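Notas para la charla: «El mármol que no pesa. Breve historia de las superficies que fingen»

Versión larga. Si el moderador hace señas, saltar de la parte 2 a la 4.

Arranque

Buenas tardes. Esperar a que se sienten los del fondo, que siempre llegan con café.

Empezar sin presentación, directo con la pregunta: ¿quién tiene en casa algo que parece una cosa y es otra? Dejar que levanten la mano. Van a levantarla pocos. Volver a preguntar: ¿quién tiene suelo de madera? Ahora sí, muchas manos. ¿Y quién ha visto alguna vez el canto de una de esas tablas? Pausa. Las manos bajan solas.

Aviso de honradez: no vengo a reñir a nadie. Escribo esto sobre una mesa de roble que tiene de roble lo que yo de bailarín. Llevo años dedicado al estudio de los materiales de imitación y todavía doy golpecitos con los nudillos en las columnas de los hoteles. Mi familia ha dejado de acompañarme.

Parte 1. Fingir piedra es un oficio antiguo

Diapositiva: pared pompeyana.

La idea de que la imitación es un vicio moderno, hija del plástico y de la prisa, dura lo que se tarda en entrar en una casa romana. El llamado primer estilo de la pintura pompeyana consiste, dicho a lo bruto, en estuco moldeado y pintado para que parezca un muro de bloques de mármol de colores. Gente con dinero, en ciudades con canteras a distancia razonable, pagando a un artesano para que le pintara la piedra.

Aquí suele haber alguien que dice: «Claro, porque era más barato». Contestar que sí, en parte. Pero el pintor elegía unas combinaciones de color que con losas auténticas habrían costado un disgusto diplomático. Con pintura se podía tener en el comedor un trozo de cada provincia.

De ahí a la escayola pulida, la scagliola: yeso, cola, pigmento y una paciencia infinita. Se amasa, se colorea por porciones, se junta, se corta, se pule. El resultado engaña a la vista y casi engaña a la mano. Casi, porque el yeso está más templado que el mármol. Truco de visitante: la palma abierta sobre la columna. Si el vigilante mira, disimular.

(Contar lo de la iglesia solo si el público está animado. Si no, seguir.)

La anécdota de la iglesia, para no olvidarla: estuve diez minutos explicando a un grupo que una columna era escayola pintada. Con datos, con gestos, con la palma abierta. Era mármol. La de al lado era la falsa. Desde entonces digo «probablemente» mucho más a menudo y se lo recomiendo a todos ustedes.

Parte 2. La veta como lenguaje

Diapositiva: muestrario.

La parte técnica. Hablar despacio.

Una veta mal hecha se reconoce a tres metros. El error clásico es el del aprendiz que dibuja rayos: líneas en zigzag, todas del mismo grosor, todas en la misma dirección. Los manuales de pintores decoradores del diecinueve insisten hasta el aburrimiento en lo contrario. La veta se afina, se pierde, vuelve a salir más allá como si hubiera ido a un recado. Se cruza con otra y ninguna de las dos pide perdón.

El pincel se sujetaba flojo, lejos de la virola, y se hacía temblar la mano. Hay talleres donde todavía se enseña así. También se usaba una pluma de ave, que tiene la ventaja de hacer lo que le da la gana.
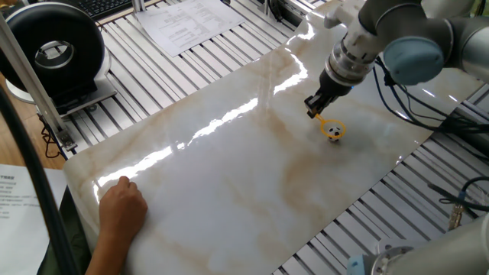
El segundo gran error es la repetición. El ojo humano es muy malo para muchas cosas y buenísimo para detectar que una mancha ya la ha visto antes. Pasa con los papeles pintados, con los suelos, con los discursos institucionales. El pintor decorador no tenía ese problema, porque era incapaz de hacer dos paños iguales aunque quisiera. El problema llega con el rodillo impreso. Un cilindro da la vuelta y vuelve a empezar, y con él vuelve la misma veta, el mismo nudo, la misma nubecita gris.

Ejemplo de archivo, para enseñar el catálogo de Skadema. Era una casa de papeles decorativos que llegó a ofrecer 38 mármoles distintos. He pasado más tardes con ese catálogo de las que conviene confesar en público. Los nombres son lo mejor: hay un «Aurora», un «Aurora suave» y un «Aurora de noche», que cualquiera diría que ya es otra cosa. Los tres comparten dibujo. Cambia la tinta de fondo. Si alguien del público trabajó en la casa, que me busque luego, tengo preguntas.

Nota: no decir «timo». La última vez se molestó un señor de la segunda fila, y con razón.

Parte 3. El siglo de lo lavable (saltable)

Diapositiva: cocina de catálogo.

El linóleo, el hule, la melamina, el vinilo. Cada uno llegó prometiendo dos cosas: que se parecía a algo noble y que se limpiaba con un trapo. La segunda promesa era la verdadera. Quien ha fregado mármol manchado de limón sabe de qué hablo.

Y conviene detenerse en el hule, al que se ha tratado muy mal. El mantel de hule es el único material de imitación que ha conseguido tener nostalgia propia. Hay quien lo compra hoy nuevo para que parezca viejo. Es decir, un plástico que imita a otro plástico que imitaba una tela. Dejar un silencio. Suele funcionar.

Leer la cita del folleto de Massawe, con voz de locutor: «El lujo de la piedra, la alegría de poder enrollarla». No he encontrado nunca una definición mejor del asunto y la he buscado en sitios mucho más serios. Fíjense en la palabra alegría. A nadie se le ocurre hoy vender un revestimiento con la palabra alegría; ahora todo es atemporal y sereno, como un balneario cerrado por obras.

Pregunta que sale siempre: ¿y la fórmica? Sí, la fórmica también. Paciencia, hay turno al final.

Parte 4. El enfado moral

Diapositiva: negra, sin texto. Beber agua.

En el diecinueve, buena parte de la crítica se indignó con todo esto. Pintar madera para que pareciera piedra era mentir. Una casa con mentiras en el vestíbulo no podía criar gente decente. Lo he resumido un poco, pero no tanto como quisiera.

Mi objeción es doméstica. Para que haya mentira tiene que haber alguien engañado, y yo no conozco a nadie que entre en un cuarto de baño alquilado y crea que el casero ha traído las losas de Carrara. Hay una convención, como en el teatro. El telón pintado no es un fraude forestal.

Ahora bien, y aquí bajar el tono: hay un momento en que la convención se rompe, y es cuando la etiqueta ayuda. Palabras a vigilar: «efecto», «tipo», «inspirado en», «alma de». Lo del alma lo vi en una tienda, «alma de travertino», en una caja que pesaba menos que mi chaqueta. Ahí sí que me indigné un poquito, más que nada por el travertino.

Contar la encuesta de Drondbridge, el proyecto en el que colaboré. Se pusieron muestras en una sala de espera y se pidió a la gente que dijera cuál era la piedra. Participaron 1.157 personas. No voy a dar porcentajes, porque el diseño del estudio tenía un fallo que descubrimos tarde: las muestras estaban junto al radiador. La piedra estaba calentita. Los que sabían el truco de la palma fallaron con más seguridad que los demás, y entre ellos estaba yo.

(Si se ríen, esperar. Si no se ríen, pasar deprisa a la siguiente.)

Parte 5. Y ahora, la impresora

Diapositiva: detalle ampliado de impresión digital.

Con la impresión digital desaparece el cilindro y con él la obligación de repetir. Se puede tener una veta distinta en cada pieza. La gente de Jerkska, que fabrica placas cerámicas, me enseñó su archivo de dibujos: 1.857 ficheros, todos escaneados de losas reales. Pregunté cuáles se venden. Se venden cuatro. Blanco con veta gris, blanco con veta dorada, blanco con menos veta y negro, para los restaurantes.

O sea, que llevamos dos mil años afinando la técnica para poder tener cualquier piedra del mundo y todos queremos la misma. Los pompeyanos, con sus verdes y sus morados chillones, se lo pasaban bastante mejor.

Aquí enlazar con la moda de la veta «casada», la que continúa de una placa a otra como un libro abierto. En piedra natural exige serrar el bloque y abrirlo. En imitación exige que el instalador lea el número de detrás. He visto más de una pared donde no lo leyó.

Cierre

No leer. Decirlo mirando al público.

Les pido un ejercicio para casa. Elijan una superficie que tengan delante todos los días y búsquenle la repetición. Está en alguna parte: una mancha, un nudo, una curva que vuelve. Una vez encontrada, ya no se deja de ver, y de eso no me hago responsable.

Turno de preguntas. Respuestas preparadas:

Sobre si el mármol auténtico es mejor inversión: no tengo ni idea, y el que pregunta esto suele querer vender un piso.

Sobre cómo limpiar la scagliola: paño seco, nada de vinagre. Nada de vinagre en general.

Sobre la fórmica: ahora sí. Tengo dos diapositivas ocultas al final del fichero, después de la negra.

Recordar al terminar: recoger las muestras de la mesa antes de que alguien se lleve el posavasos, que en la charla de noviembre volví a casa sin él. Era el único de piedra.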